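We use cookies to remember your preferences and to count visits to this site. Accept all | Manage settings

Speaker notes: Towing points, recovery shackles and the vehicle they are bolted to
Owners' technical afternoon, Losamberg Vehicle Training Centre
Speaker: Saron Endale

Opening (keep brief)

Good afternoon, and welcome to the Tuesday session. The subject is recovery points on older pick-ups and light four-wheel-drive vehicles, and in particular how they are fixed to the chassis. Suspension lifts and final drive ratios are covered in the next talk, and questions on those should be held until then.

Begin with the distinction on which the rest of the talk depends. A lashing eye is provided to hold a vehicle down on a ship or a transporter. A recovery point is provided to pull a vehicle out of soft ground. The two may look alike from two paces away, and many vehicles of this age left the factory with only the first. Ask the audience to check the handbook before they check the catalogue.

Loads

The vehicle used for the figures in this talk is the Centre's own Zondix pick-up, which weighs 1,699 kg at the kerb. With a canopy, tools and two people on board it comes to around 2,000 kg. State clearly that this is the weight on level, firm ground. A vehicle sunk to its axles in clay will ask for a good deal more than its own weight at the rope, and a snatch recovery adds more again.

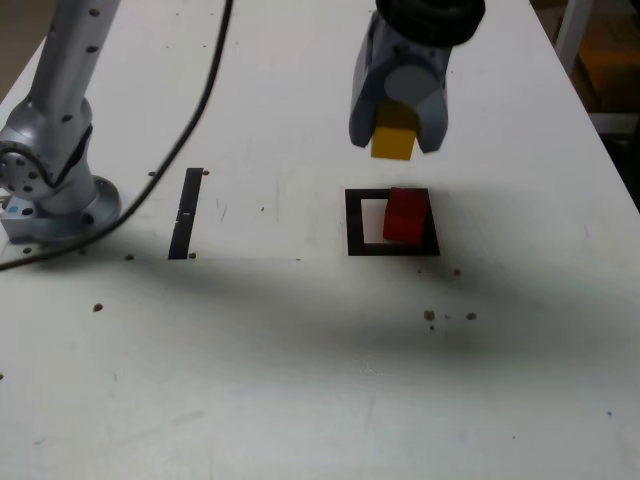

A recovery point is only as sound as the metal behind it. A rated shackle on a thin bumper skin will tear out, and the shackle will then travel with the rope. The load must pass into the chassis rail through a plate of proper thickness, with bolts of the correct grade and a spreader plate on the inner face. Spread the load over a wide footing wherever there is room for one; the foot of the robot arm on the slide, a flat circle beneath a flared collar, shows the shape to have in mind. A narrow bracket on one bolt can turn under a side pull, and the first sign is usually a bright ring of bare metal around the washer.

Pause here for questions on bolt grades. Hand round the sample plates. The cracked one is to come back to the front desk.

Fitting to the Tefera bumper

Several members have asked about the Tefera steel bumper, which has no recovery points as supplied. The Centre's advice is as follows.

Remove the bumper fully before measuring. The rail ends on older vehicles are seldom square, and a bracket made to the bumper will not sit flat on the rail.

Clean the rail back to bright metal and look for scale between the layers. If a centre punch marks the rail easily or goes through it, stop work and repair the rail first.

Do not weld a D-ring mount to a rail without advice from a qualified fabricator. Bolted mounts can be inspected and replaced.

Fit two points, one on each rail, and use a bridle between them. The bracket kit prepared for the April workshop cost 319 in parts, without paint.
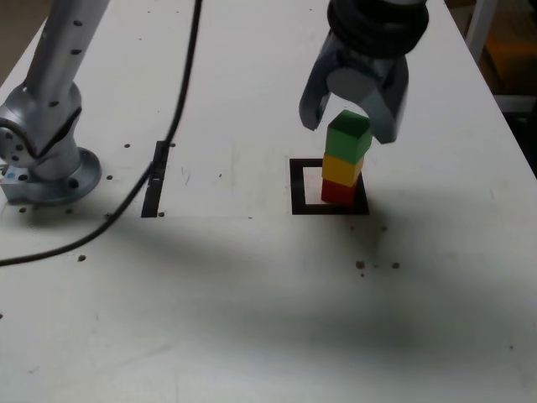 Packing pieces require particular care. It is common to find a bracket stood off from the rail on a pile of washers or loose spacers, each added to take up a small gap. Every added piece is another face that can slip, and it lengthens the bolt between bracket and rail, so that the bolt is asked to bend. The three cubes on the slide make the point well enough: the yellow one sits slightly to the left of the red, and the green one on top has a small tilt. Small errors of that kind are carried upwards in any stack. Use a single machined spacer of the full thickness, or remake the bracket.

Use in the field

Members should have the Jikena recovery sheet in their packs. Refer to it, but do not read it aloud. Stress the following only.

Bystanders are to stand well clear of the rope and never in line with it. A damper is to be laid over the rope at its middle. Bonnets may be raised on both vehicles if the drivers can still see the person giving signals. One person gives signals, and both drivers must know who that is before either engine is started.

A tow ball is never to be used as a recovery point – repeat this if latecomers have joined.

After any hard pull, the bolts should be checked with a torque wrench and the paint around the bracket examined for cracks. Bolts that have stretched are to be thrown away. The record card in the pack has a line for each check, and the Centre asks that it be kept with the vehicle's service book and passed on when the vehicle is sold.

Questions until the tea break. The Zondix will be on the ramp in bay 2 afterwards, with its bumper off, for those who wish to look at the brackets in place.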